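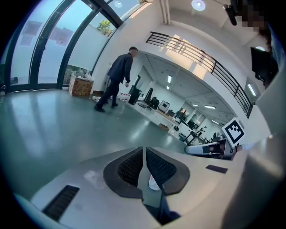 Rhona Morrison said the school would be closed by November, and that anyone who thought a petition would stop it had never met a school board.

She said it from the back row with her coat on. Murdo McIver, up front with the microphone, thanked her for her input and went on to the next slide.

I was there for the paper. I had covered four of these meetings and could have written up the fifth from my kitchen. Carnegie Elementary taught half its day in Lithuanian and had done so since the mill brought the families over. The district wanted the half day gone. It didn't say so. It said "realigned," and it had hired a company called Wondier to say it in a binder.

The binder ran to 236 pages. I read it on the bus, or read at it. On page nine the program served 200 children. On page sixty it served "a limited number of households." By the end it was a legacy offering, like a fax machine.

"What does realigned mean?" asked Gilberto Cusi. His twins were in second grade. He had no Lithuanian himself and had picked the school for the parking.

"It means we keep the best parts," said McIver.

"Which are those?"

McIver looked at the slide. It had a sunrise on it.

I should say I wasn't on the parents' side either. They had been telling me for weeks that every child in the building was fluent by fifth grade. I had asked a fifth grader what time it was and he'd looked at me like I was selling something. The parents' own numbers came on a flyer, 500 signatures, and I had gone through the sheets and found the same aunt on three of them.

Rasa Jankauskaitė got up next. She had taught first grade there so long that she'd had some of the parents. People put their phones away. I got my pen ready because I figured this was the speech, the one with the grandmother and the songs, and I already had a headline for it.

"You have the cost at 4,000 a child," she said. "Extra."

"That's Wondier's figure," said McIver.

"It has my salary in it."

"Well, yes."

"If the program goes, do I go?"

"No. Of course not. You'd teach a regular class."

"For the same pay."

He said yes, the same pay, and I watched him hear it. The woman from Wondier began turning pages. She turned quite a few.

"So it isn't extra," said Rasa, and sat down.

There was clapping. I didn't clap, I'm not supposed to, and anyway I didn't think it would matter. A number can be fixed. They would go back to the office and find another one, books or buses, and it would be in the next binder with a tab.

Craig Gillies, who chaired, moved to table the item. It carried. The parents took this for a win and hugged each other by the coffee urn. Cusi shook my hand and told me to put it on the front page.

I found Rhona Morrison out on the steps, looking for her keys.

"Tabled," I said.

"Till when?"

"They didn't say."

"No," she said. "They wouldn't." She found the keys. "They tabled my sister's school. Over in Tumolov County. They tabled it twice – it's a tire place now."

I asked if I could quote her. She asked what for.

Behind us somebody had started one of the songs after all, and it wasn't the children. It was the fathers, four or five of them, loud on the first verse. I stayed to find out if they knew the second. They hummed most of it. Rasa's voice came in over the top with the words, a little ahead of them, the way you'd read to a class.

I wrote down that they sang. I left out the humming, then on the bus I put it back in.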